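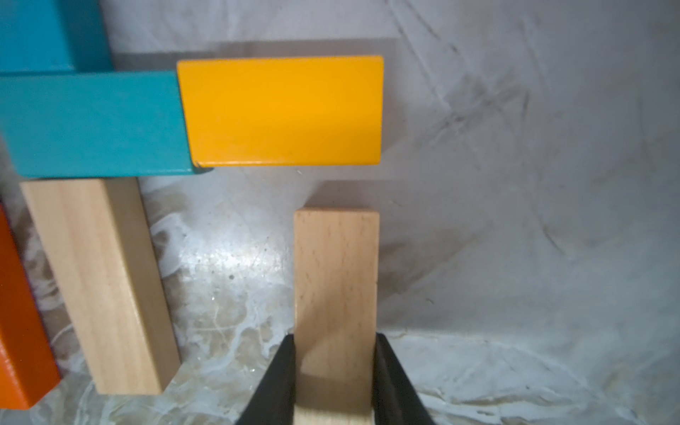
Painted wooden blocks: frequently asked questions
Last changed Nov 20, 2018 by Stanisława Adamczyk

I keep this page for the families who borrow blocks from the Girareo toy library. Most of the questions came to me by e-mail, and I have put them in the order in which people usually ask them. If your question is missing, write to me and I will add it.

What is in one set?

One set holds plain rectangular blocks. Most are painted, each in one colour, and a few are left as natural wood. There are no arches, wheels or triangles. Parents sometimes ask if a bag with other shapes was forgotten at the desk, but the set is complete as it is.

Why are a few blocks not painted?

The maker, Graltotine, leaves them so. I like them very much. Children use them as doors, bridges or bread, and they are useful when you want to show a pattern with a pause in it. Please don't paint them at home, also when the child asks nicely.

The corners have small chips. Is the set damaged?

For us a chip is normal wear. Blocks fall, they knock against each other, and the paint goes first at the corners. Pass your finger over the place. If it feels smooth, the block can stay in play. If you feel a splinter, put this block aside and tell us when you return the set. We sand it here with fine paper and it goes back in the bag.

How do I clean them?

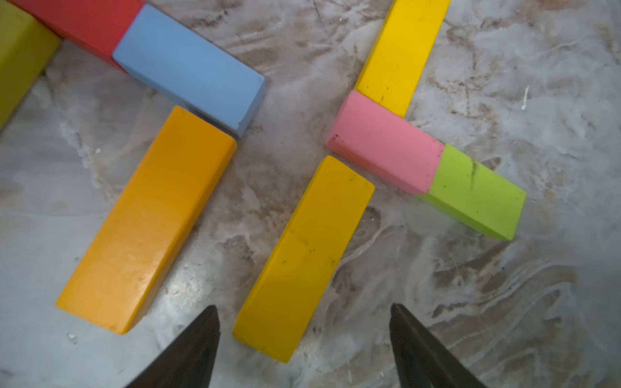 Use a cloth which is only a little wet, with one drop of washing-up liquid. Wipe the block on all sides and dry it immediately with a second cloth. Then leave the blocks in one layer on a towel until the next morning, with some space between them. Never put them in the dishwasher and never leave them in a bowl of water, because the wood swells and the paint lifts at the edges.

Small dark spots on the yellow and orange blocks are the ones people write to me about most. On light colours you see everything. A white school eraser takes away pencil and some of the grey marks. What stays after the eraser, leave it. Please don't scratch with a knife.

Can we build on a stone table or a kitchen worktop?

You can, and the blocks stand well on it if the top is level. It is noisy, though. When a tower comes down on stone, both the blocks and the neighbours suffer. Under tall towers I would put a thin cotton cloth, pulled flat. A thick blanket is worse than nothing, the first row will tilt.

My daughter doesn't want to build upwards. She only lays the blocks flat. Should I show her towers?

Let her continue. Lying patterns are also building. She must think about which block crosses which, how long the line becomes, and where the next colour goes. You can sit next to her and make your own pattern without saying anything. Many children look over after some minutes and take an idea, or they don't, and both are fine.

Do you have some ideas for patterns on the table?

Begin with two blocks in one line and let others cross between them. Then make the same figure again in other colours. Older children can try the first letters of their names, straight letters are easier: L, T, E, H. For an S you need patience.
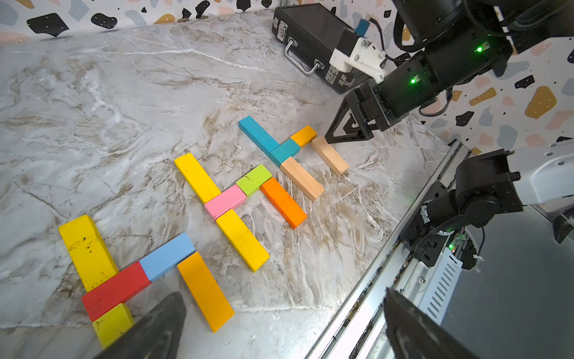 How should we pack the blocks after playing?

Lay them flat in the cotton bag, long sides together, and pull the string closed. The colours can be mixed.

Can we mix your blocks with our own?

During the play, of course. Before you bring the set back, please take your own blocks out. Blocks by Forureo are nearly the same size as ours and they travel to us regularly. We keep a box for these lost ones next to the desk.

We lost one block. What now?

Look first under the sofa and in the toy pots and pans. If it doesn't come, tell us the colour and we replace it from our spare ones. There is no fee for one block. For more than three we ask you to pay a small part.

How can I make tidying easier with two children?

Give each child a few colours to collect. It is quicker than saying "everybody tidy up", and there is less discussion about who did more.

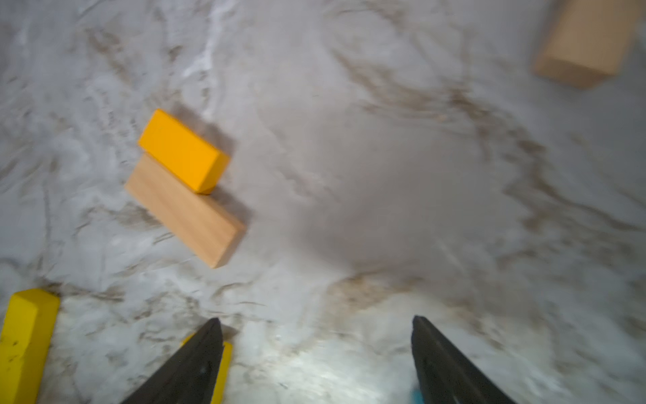 Floarea Zamfir wrote to me that in her home it works better the other way round: one child brings the blocks, the other places them in the bag, and the next evening they change. She also leaves the natural ones for last, as these are the ones her boys argue about. I have tried it with my nephews and it went well.

How long can we keep a set?

The loan is 17 days. You can make it longer once, by e-mail, if no other family is waiting. In January we are closed for sorting and sanding, so sets borrowed before the holidays may stay with you until we open again.

Where do I write?

Put the number of your set in the subject line, you find it on the label inside the bag. For example: "Set 314, one splinter". Oisín Dunne answers questions about loans, and I answer the ones about cleaning and repair.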